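4. Floor finish, cleaning routines and the use of shared rooms

4.1 Background to the four sites

The four buildings were chosen because each had changed its floor finish within the working memory of the people who cleaned it. Dristton and Chauvin are former school buildings now rented out by the room. Jultano is a training centre with workshops on the ground floor and classrooms above. Wundik is the smallest, a single-storey hall with a kitchen and two side rooms. All four are run on tight maintenance budgets, and in all four the cleaning is done outside the hours when the rooms are booked.

The interviews were carried out by Ibsa Asfaw, who also walked each building with the person responsible for the floors. Walks were done in the evening, after the last booking, so that the cleaning could be watched from start to finish. At Dristton a second walk was added in June, when low winter sun reaches well into the north-facing rooms and the cleaners had told us the floors were at their most troublesome.

We had first planned to treat finish as a purchasing question: what was bought, what it cost, and how long it lasted. The interviews pulled the study in another direction. Cleaners spoke at length about the surface as something they had to answer for each week, and much less about the product that had been used to make it. The section follows their emphasis.

4.2 What counted as a clean floor

Most of the people interviewed used shine as their main evidence that a floor was clean. This was strongest at Chauvin, where the former school corridors had been polished for decades and where hirers still commented on them. One cleaner there said that a dull corridor would bring a complaint by morning tea, whatever its condition, while a shiny one could go a week with grit along the skirting and not a word would be said. She was not happy about this, as the gritty edge was the part that wore out first.

At Jultano the view was different. The workshop floors had been coated with a matte sealer, and staff judged them by feel underfoot. A clean floor was one that did not crunch. The cleaners had adjusted their order of work to suit, sweeping twice before any water went down, and they regarded the single sweep used upstairs in the classrooms as poor practice. The classrooms kept their older gloss finish, so the same two people were working to two standards in the one building. They did not describe this as difficult, but they did say that new casual staff got it wrong for the first few weeks, usually by over-wetting the matte floor in the hope that it would come up brighter.

Wundik sat somewhere between. The hall itself was glossy and was used for dancing, badminton and a seniors' lunch. The side rooms had been done later in a satin finish left over from another job. Hirers preferred the side rooms for anything that involved reading or screens and the hall for anything that involved moving around, although room size explains some of that preference and we cannot separate the two.

4.3 Traffic, wear and recoating

Wear followed the doors. In every building the worst floor was the strip just inside the main entrance, and in every building the entrance mat was shorter than the cleaners wanted. The mats at Dristton allowed a visitor 2 steps before reaching the bare floor. The cleaners there had asked for a mat long enough to give 6, and had drawn the outline of it in the maintenance book. The request was still open when our fieldwork finished.

Recoating was where gloss floors showed their cost. A gloss coat makes scratches easy to see, and visible scratches bring the next coat forward. Building managers at Dristton and Chauvin both recoated on appearance, with no test of how much finish was left. At Chauvin this had led to a build-up along the walls, where the floor gets little wear but received the same new coat each time. The built-up edge had yellowed and was a different colour from the middle of the corridor. Stripping it back meant closing the corridor, and the closure had been put off for 7 bookings in a row by the time of the interview.

Matte floors at Jultano were recoated less often, but the decision was harder to make. With no change in shine to go by, staff relied on whether stains had begun to hold. By the time a stain holds, the coating has already failed in that spot, and the repair has to go deeper than a fresh top coat. The manager's answer was a patch near the tool store that was mopped with coloured water at the start of each term. If the colour rinsed off, the floor was left alone. We did not see this method at the other sites, and the staff at Wundik, when told of it, were interested but thought their own manager would object to the look of it.

4.4 Furniture and the edges of rooms

Furniture mattered more than we had expected. Folding tables are moved several times a day in all of these buildings, and most are dragged. Rubber feet left dark marks on gloss floors that could be rubbed out with a dry pad. On matte floors the same feet left fainter marks that took much longer to shift. Metal feet with missing caps cut both finishes. Cleaners at two sites kept a jar of spare caps and fitted them on their own initiative, and at Wundik the jar was topped up out of the kitchen petty cash.

Stacked chairs produced a less obvious problem. The stacks were returned to the same corner after each booking, and the floor under them was neither walked on nor cleaned. When the stacks were moved for a larger event, the corner showed as a bright patch against the rest of the room. Two hirers at Dristton had taken the bright patch for a spill and put a chair over it. The cleaners now rotate the stacks between corners, which keeps the colour more even but also means that nobody setting up in a hurry knows where the chairs will be.

Edges were the part of the room where equipment made the least difference. The ride-on machine at Chauvin and the upright at Dristton both left a strip along the wall that had to be done by hand, and in a booked-out week the strip was the first task dropped. Cleaners noted that a dark floor hid dust at the edges in daylight and showed it under artificial light, so that an evening hirer and a morning hirer could give opposite reports of the same room.

4.5 Glare

Complaints about glare were recorded separately from complaints about dirt, where the site kept a book at all. They came mostly from people seated at tables, who look across the floor at a low angle for long periods, and seldom from people on their feet. Sewing and card groups raised it most often. In several cases the group had solved the matter by turning its tables side-on to the lights, and the building manager had never heard of the complaint.

Dark floors with a high gloss drew the strongest comments. The contrast between the floor and the reflection of a light fitting is greater than it would be on a pale floor, and pale tables placed on a dark floor add a second bright surface close to the eye. Reflections of overhead lights on a glossy dark green floor beside a white tabletop can be seen in Figure 4. People who wore bifocals described having to look away from their work to rest their eyes, and one said she took her sewing home to finish it for that reason.

Window glare was reported at Dristton only, and only in the colder months. Blinds were fitted to the affected rooms but were often found raised, as the rooms were otherwise gloomy. The cleaners' preference was to let the gloss wear down and replace it with satin when the coat was next due. The manager had agreed to this for the two rooms used by seated groups and planned to leave the corridor as it was.

Figure 4. Overhead lights reflected in a glossy floor.
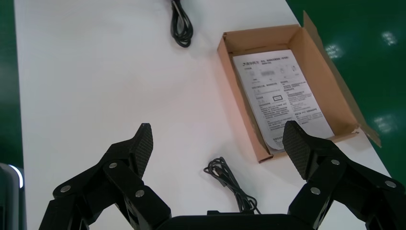
Changing the finish was also the cheapest of the measures discussed, provided it was done when a coat was already due. Changing the lights would have meant an electrician at every site, and at Wundik the fittings sit above a ceiling grid that can't be reached without scaffolding. Cleaners were consulted on the finish at Jultano and Wundik. At Chauvin they learned of the last change when the drums were delivered, and had to ask the supplier which pads to use on it.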